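Workshop Tips for a Student Robot Arm Table

Kerthorpe Robotics Club, notes kept by Ha-neul Maeng
Updated 6/9/26

These are the things we tell new members before they use the arm table. Most of them came out of the practice season for the Dirurlow sorting event, where teams have to move and line up household containers. They should be useful for any school club working with small arms on a bench.

The table

Clamp the bench frame before you power anything. Metal clamps on the front rim are enough if you tighten them again halfway through a session. Check the corner brackets by hand. If one turns, stop and get the hex key.

Tape lines on the floor are there for a reason, so keep bags and coats outside them. If you move the table to sweep, put it back on the lines or the saved positions will be off.

Butcher block is a good surface for this work. Wipe it with a barely damp cloth and dry it right away. Do not use furniture polish. Hennessy team tried it in March and their cans slid every time a finger touched them.

Cables

Leave a loop of slack above each shoulder joint. Move the arm slowly through its full reach by hand, with the power off, and watch the loop. If it goes tight anywhere, add slack before you run the program. Cables that hang down the side should never cross the place where the operator stands.

Put extension cords where people can see them. Bright colors help. Unplug by the plug and coil the cord loosely when you pack up.

Containers and cans

Empty food cans and small canisters are fine practice objects. Wash them, let them dry overnight, and run a finger (in a glove) around the rim to check for sharp spots. Leave the paper labels on if they are flat. A label with a lifted corner will catch on a fingertip, so glue it down or peel the whole thing off.

Practice with standing containers first. Approach from the open side of the group and come down low before you close. Tipped cans come later. They roll, so go slowly and close the fingers a little at a time.

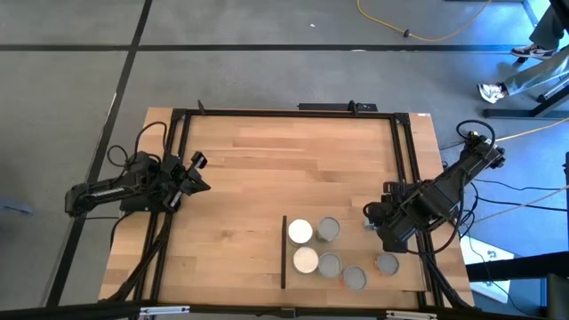
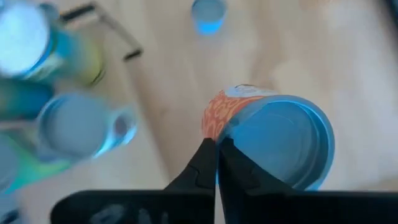 Container practice at the arm table.

Start with a few objects and spread them out. When the driver can place each one without bumping its neighbor, push them closer together. Our practice sheet has 16 layouts, and we ask everyone to finish the first 12 before trying a full match run.

Pale wood is bright under ceiling lights, and white lids can wash out in the wrist camera view. Set the exposure with the lightest object on the table. Then check that you can still make out the darkest one. Do this again if the blinds have been moved.

Gripper fingers

Wipe the fingertips with rubbing alcohol on a cotton pad at the start of each session. Dust from cardboard and paper labels builds up quickly. Let them dry for a minute.

Close the gripper on nothing and look at the gap between the tips. It should be even from top to bottom. If it leans, loosen the finger screws, press the tips together, and tighten each side a little at a time.

Keep printed spares in a labeled jar. We went through 13 fingers last season, most of them from drivers pushing down into the table. The Tromen team prints theirs lying flat so the layers run along the finger, and those have lasted longer. We have copied them.

Logging runs

Write down every run, including the bad ones. One line is plenty: driver, layout number, what was dropped. By the end of the season we had 344 lines in the notebook, and it was easy to see which layouts needed more work.

Packing up

Park both arms over the table before you switch off, and hold each one as the power drops so it does not fall on the wood. Put lids back on their own containers. Sweep under the bench, check for loose screws, and hang the hex keys on the board by size.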